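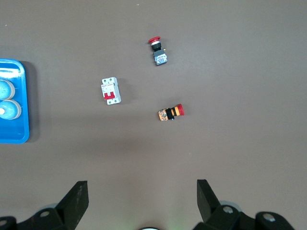
Blue tray and electrical components on a tabletop

How to Replace a Worn Switch in a Table Lamp

A lamp that flickers when you touch the switch, or that only comes on after several tries, usually needs a new socket switch and nothing else. The part is cheap and the work takes 40 minutes the first time. This page covers the common push-through and turn-knob sockets found in most table lamps. It does not cover touch lamps, dimmers, or anything wired into a wall.

Before you start

Unplug the lamp. Turning it off is not enough, and neither is switching off a power strip. Pull the plug and lay it where you can see it while you work. Take out the bulb and let it cool if the lamp has been on.

You will need a small flat screwdriver, a medium Phillips screwdriver, wire strippers, and a replacement socket. A continuity tester is useful but you can get by without one. Put the shade somewhere it won't be stepped on.

Look at the old socket before you buy the new one. The rating is normally stamped on the shell or printed on the cardboard liner. Match it or go higher. If the lamp takes a three-way bulb, you need a three-way socket, which has an extra contact inside. A plain socket will fit the lamp but you will only get one brightness.

Check that the switch is the problem

Try a bulb you know is good, then plug something else into the same outlet. If both of those are fine, unplug the lamp again and look along the whole length of the cord. Bend it gently every few inches. Cracked insulation, a flat spot, or a scorched plug means the cord has to be replaced too, and a new switch on its own won't make the lamp safe.

One more thing to look at is the small metal tab at the bottom of the socket. On older lamps it gets pressed down and stops touching the bulb. With the lamp unplugged, lift it slightly with the screwdriver and test again. Ruba Khoury, who checked this page for us, fixed 7 lamps this way one November and threw out the sockets she had bought for them. Well, she kept two.

Remove the old socket

1. Lift off the harp, if there is one. Slide up the two small sleeves at the base and squeeze the sides together.

2. Find the word PRESS on the socket shell, near the switch. Push there with your thumb and rock the shell up and out. If it is stuck, work the flat screwdriver into the seam. Don't twist the whole socket, as this can wind up the cord inside the lamp body.

3. Pull off the shell and the cardboard liner. Push a little cord up from the base to give yourself slack.

4. Note which wire goes to which screw. The ribbed wire is neutral and belongs on the silver screw. The smooth wire is hot and belongs on the brass screw. Loosen both screws and free the wires.

5. Loosen the set screw on the bottom cap, if it has one, and unscrew the cap from the threaded pipe. An old cap rarely fits a new shell properly, so use the one that came in the package.

Fit the new one

Thread the cord through the new cap, screw the cap onto the pipe, and tighten the set screw. Tie an underwriter's knot in the two wires if there is room for it. The knot takes the strain when somebody pulls on the cord.

Look at the wire ends. If the copper is dark or has broken strands, cut back to clean wire and strip about half an inch. Twist the strands clockwise. Wrap each end clockwise around its screw, ribbed to silver and smooth to brass, and tighten until the wire doesn't move. No loose strands should stick out - trim them or redo the loop.

Pull the extra cord back down through the base. Slide the liner on first, then the shell, and press down until it clicks into the cap. The liner is insulation and must not be left out, even if it looks like packing material.

Test it

Put in a bulb, plug in the lamp, and work the switch several times. If a breaker trips, unplug the lamp and open the socket again. A stray strand touching the shell is the usual cause. If nothing happens at all, check that both screws are tight and that the cord wasn't pulled loose when you took up the slack.

Polarized plugs have one wide blade, and that side is the neutral. If you replaced the plug as well, make sure the ribbed wire goes to the wide blade.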